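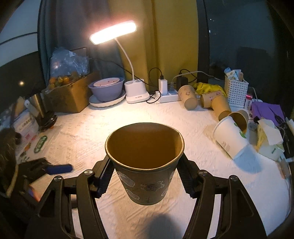

Paper cup held at the center station, hand-held gripper, evening session.

Notebook entry, 10/3/26
Clunddale Student Robotics Project, cup handling unit
Entered by: Joana Cordeiro
Reviewed by: Sofia Bragança

Purpose of session

To practice the grasp section of the Trikonley cup task and to settle the wording of the operator procedure before it goes to the full class. The session was held at the Torres house, the school workshop being closed on weekends.

Setup

Round table, white cloth, desk lamp on. Kraft cups at the right side of the table, lying down or tilted, together with the white cup with the green leaf print. The other items on the table were left in place. The Trikonley rules allow a cluttered work surface, and the class agreed in the spring to practice on one.

The cloth is finely wrinkled. The rules call only for a "level, covered surface," so it is acceptable, but it should be recorded on the setup sheet as a variable.

Procedure

1. Operator starts with the fingers open and clear of the cloth.
2. Approach the cup with one pad on each side of the wall.
3. Close until both pads touch. Stop there.
4. Hold the cup upright with the mouth clear, pause for 3 seconds, then set down.
5. Release fully before moving away.

Each operator is to complete 5 attempts before handing over. Sofia requests that the pause in step 4 be spoken aloud by the partner. Operators working alone have tended to shorten it.

Observations

The ribbed pads are to remain on both tools for the present. The smooth set from Zeltura has been ordered and will be compared under the same procedure once received.

Closing force remains the main concern. The kraft cups are open at the top and the wall has little to support it, so an operator who continues to squeeze after contact will press it out of shape. Step 3 was reworded for this reason. The earlier text read "close firmly" and is withdrawn.

Seam position: we have no rule for this. In the photograph at the head of this entry the seam is on the right side of the inner wall, near the right pad. Joana proposes that the seam be turned away from both pads during practice. Sofia would leave it free, as the competition cups will be placed by the judges. Not settled.

Supplies

The class has more than 200 cups in storage, sufficient for October. Printed and plain cups may be mixed. Cups with a dented rim are to be set aside and used for demonstrations only.

Actions

Joana: revise the operator sheet, steps 3 and 4.
Sofia: write to the competition office concerning seam position and permitted table coverings.
Both: prepare the 2 practice tables for the next class meeting.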